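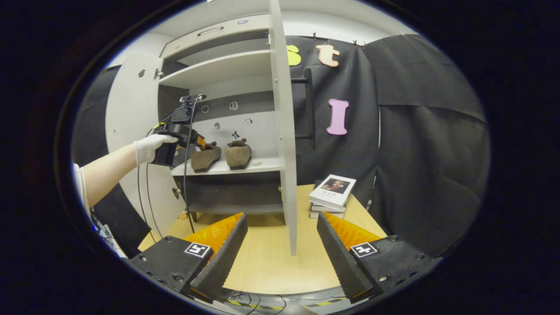 Work table, white glove in use.

Duswood Textile Repair Program
Progress report, second period
6/4/18

Work on the Tanguy quilt collection continued through the spring. The grant covers cleaning, mending and storage of the quilts and coverlets left to Duswood, along with a written record for each piece.

Surface cleaning is finished for everything in the first storeroom. The larger coverlets took longer than planned. They had been folded the same way for decades and the creases had to be relaxed before any stitching could start. Two pieces with heavy moth damage have been set aside and will be stored flat without further treatment.

The written records are behind. We had planned to complete 200 by the end of this period and are 9 short. Most of the delay came in March, when the heating in the storeroom failed and we moved the boxes upstairs. No quilts were damaged. The repair was paid for out of the building budget and is not charged to the grant.

Spending to date is $3181. The largest single item was acid-free tissue and boxes from Vadarix, at $2000. Their price went up during the winter, so we ordered the full amount at once to avoid a second increase. Thread, netting and vacuum screens make up most of the rest. We have not used the travel money and would like to move it to supplies. Please let us know if you need a separate letter for that change.

The two open days were well attended. Several visitors brought in family quilts and asked how to store them, and we now keep a one-page handout at the front desk.

In the next period we will finish the overdue records, begin mending the crib quilts, and get a price on rollers for the long coverlets. The shelving in the second storeroom still needs to be sealed before anything can go on it. Receipts are attached separately.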